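Ticket 563 — Constituent comment portal: submissions rejected during open hearing period
Status: Resolved, monitoring
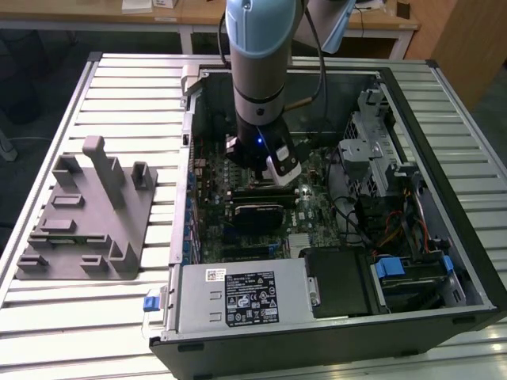 The state senate's redistricting hearing portal stopped accepting written testimony from residents at 9 a.m., while the comment period was still open. Staff in the Office of Legislative Records confirmed that the form loaded normally but returned "period closed" upon submission. The first check was the intake workstation at the Fallia office, which had returned the same message in November. Its case was laid on its side and opened to give access to the motherboard and the row of memory slots near the center. No hardware fault was found, and attention moved to the portal itself.

Reported by: Hanna Pawłowska, Office of Legislative Records
Vendor: Stavari
Priority: High (statutory comment period affected)

Log

9:25 a.m. Rejection reproduced from two outside connections. Accounts in the Wróbel and Unus districts both affected.

9:40 a.m. Stavari advised that the closing time is read from the hearing calendar. The calendar entry for the congressional map had been replaced with the entry for the state house map, whose comment period had already ended.

10:05 a.m. Correct entry restored. Test submission accepted and receipt number issued.

10:30 a.m. The clerk asked whether rejected testimony could be recovered. Stavari confirmed that the text of 40 submissions was retained in the error log. Records staff will enter these by hand and send a receipt to each resident.

11:15 a.m. Committee chair notified. The comment period has been extended by one day — the notice is posted on the hearing page in place of the earlier one.

Action required: District offices should direct any resident who received the "period closed" message to the hearing page. Testimony already sent does not need to be sent again unless the resident wishes to change it.

Open item: Stavari to restrict editing of calendar entries while a comment period is active.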